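Wevgate is a reading tracker and home library catalog that runs in a browser and on a phone. I used it for one winter and into March to catalog my comics, graphic novels and the ordinary books that were left over. I paid for it myself. The free plan stops at 60 titles, and I passed that in the first evening.

Adding books is done by barcode, by title search or by hand. Barcodes worked well on anything recent. Older paperbacks were hit and miss, and small press comics mostly had to be typed in. The search is forgiving about spelling. I entered Pitkänen without the dots and it still brought up the whole Pitkänen line, including the two short anthologies that most catalogs leave out.

Editions are where it gets weaker. Wevgate treats a hardcover and a paperback of the same book as one work with two editions, and that makes sense. It also treats a collected volume as an edition of its first issue, and that does not. My Kokby omnibus showed up as a copy of Kokby number one, so the page count was wrong and so was my total for the year. You can split the record by hand. It takes 2 minutes or so each time, and I had 35 to do.
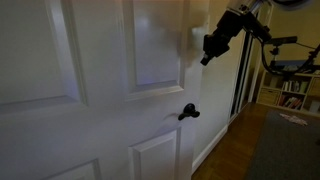 Shelves are the feature I ended up using most. You make a shelf, give it a name and a cover picture, and drop books onto it. I named mine after places in the house, and that suited the way I look for things. With a cover picture I can pick a shelf out on a phone without reading the label. Covers are shown small, so something plain works better than a photo full of spines. You can also mark a book as lent and set a reminder, but there is no place to write down which edition you lent.

The reading log is simple. You enter a page number or a percentage, and it draws a line for the month. For graphic novels a page count means very little, and there is a setting to count by volume instead. It is three menus down, under Display, and it has to be turned on again on every device. Notes are plain text with no limit that I ran into. They export along with everything else as a spreadsheet – I tested this twice and lost nothing except the shelf pictures.

I used Jodska before this one. Jodska has better edition records and a nicer page for each series, but the phone version is slow and there are ads between the search results. If you mainly collect, and care which printing you own, stay there. If you mostly want to know what you have and where you put it, Wevgate is quicker and easier to live with.

I will keep paying for it for now. I would like the omnibus problem fixed, and a way to merge duplicates in bulk.

3 comments

inkandstaple
The omnibus thing has been there as long as I've used it. If you add the collected volume by hand first and then scan the barcode, it keeps them apart.

Reader in the attic
Does it import from Jodska? I have years of ratings in there and don't want to start over.

mossy_paperbacks
It does, through the spreadsheet. Ratings came over fine for me, but half stars got rounded up. Check your series order afterward.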